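Setting the Timetable at Wilarico: An Interview with Gunhild Thoroddsen

Travel planning, December 2021

Wilarico sells guided walking tours along the Culon coast. The firm runs small groups from April until the first autumn storms, with luggage moved by road between overnight stops. Gunhild Thoroddsen has been its route planner since the company took over the old Escobedo itineraries. We spoke by phone about how a tour gets from a map to a brochure.

The work begins with transport, she said. "I look at the bus and ferry tables before I look at the path. If guests can't reach the first night's stop by late afternoon, the route is no use to us, however good the walking is."

The main coastal tour covers six walking days. Its longest stage is 17 kilometers, from the Escobedo ferry landing to the village of Bendgate. Thoroddsen considers that the upper limit for a mixed group. An earlier version had a longer third day, and guests were reaching the guesthouse after the kitchen had closed. The stage was split and a night added.

Group size is limited by beds. "We take up to 24 people on the coast tour, in two parties with a guide each. Bendgate has one guesthouse and a few rooms above the bakery. That sets the number for the whole week." Single rooms are sold first, and she holds two back until the guide assignments are confirmed.

Prices

The tour price includes lodging, breakfast, packed lunches, luggage transfer and the ferry. Evening meals are separate on all but the first and last nights. Thoroddsen said the company tried full board for one season and went back. "People wanted to choose where they ate. Also, the invoices from the restaurants came in four different formats, and Reginald was spending his evenings on them." Reginald Kasprzak handles the accounts.

Deposits are taken at booking and the balance is due eight weeks before departure. Changes of date are free until the balance is paid. After that the guest pays whatever the guesthouses charge Wilarico, with no handling fee.

Guides and paths

Each stage is walked by a guide in the month before the season opens. The guide records closed gates, washed-out steps and any change in signs, and the route notes are reissued from that report. Wendell Dvorak does the northern half and Mei Bellamy the southern half.

"Wendell writes a page per stage. Mei writes three lines. Both are fine, I just need the grid reference and whether a person with poles can get through."

The cliff section south of Bendgate has an inland alternative along a farm road. The guide decides between them at breakfast, using the wind forecast. Thoroddsen does not let the office overrule that decision. 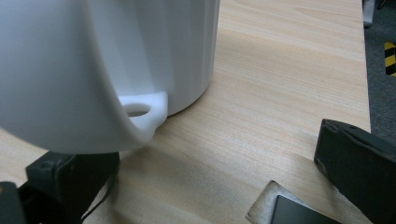

Plans for next season

Two changes are in preparation. The first is a shorter tour of three walking days, based in one guesthouse, for guests who prefer not to repack. The second is a revised luggage transfer, with collection an hour later in the morning. "The driver asked for it and so did the guests, so it was an easy one."

She is also looking at an inland route through the Culon valley. The bus connection at the far end is poor, and she will not put the route on sale until the operator publishes its spring timetable.

Bookings for the coast tour are open. The three-day tour will be added once room rates are agreed.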